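The case against the tidy computer

I have been told again, by a well-meaning column in a hobby newsletter, that the old office desktop is a marvel of repairability and that we threw it over too quickly for sealed boxes and glued laptops. Take the side off, the argument goes, and everything is there in front of you. I'm not so sure. Everything is there, yes. Whether the ordinary owner can do anything with it is another matter.

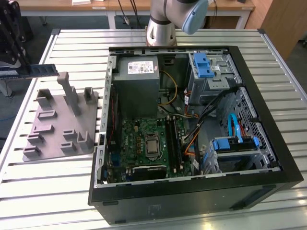

Photo: Stalel

Consider what greets the person who has removed the panel. The power supply is easy enough, a grey box with a label full of small print. The processor is naked in its socket, the two memory slots are side by side, and the drives have their own cages. Then come the cables, and there the confidence drains away. Yellow goes one way, black goes another, and a thin red one keeps to the wall on business of its own. The columnist calls this "open". I would call it unlocked.

The blue plastic is the part that enthusiasts always bring up. Blue means you may touch, they say, and a latch or a drive carrier in blue will come out by hand. I accept that it helps. But I have owned four of these towers and broken the latch on one, and the replacement from Drelleck cost me 36 pounds with postage - for a piece of plastic smaller than a biscuit. A machine is only as repairable as the price of its cheapest clip.
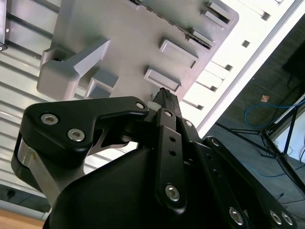 The clip problem is worth staying with, as the people who sell repair to us seldom do. Screws are honest things. You can see whether one is in or out, and you can buy a bag of them anywhere. Tabs and catches have to be learned by feel, and the lesson tends to finish with a snap. The Chu guide, which everybody recommends, runs to 1,444 words on changing a hard drive and gives the side catch half a sentence: "press firmly and slide". Firmly by whose standards?

At the repair morning in Brernau last March I watched people queue with towers under their arms, and most wanted the same thing, a bigger drive or more memory. Those jobs go well. Faults on the board are a different story, and there the advice was to find another board, which in practice meant another computer. So much for the marvel.
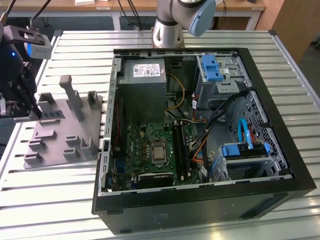

A desktop tower on its side, with the panel off and the drive cages at the right.

None of this makes me fond of the sealed box. I would still sooner have a lid that comes off than one that doesn't, and I keep 3 dead towers in the spare room for parts, against all advice. What I object to is the sermon. If the makers want credit for openness they could print a plain wiring plan inside the panel, and sell the latches for what they are worth. Until then I shall go on labelling my cables with masking tape before I pull anything out.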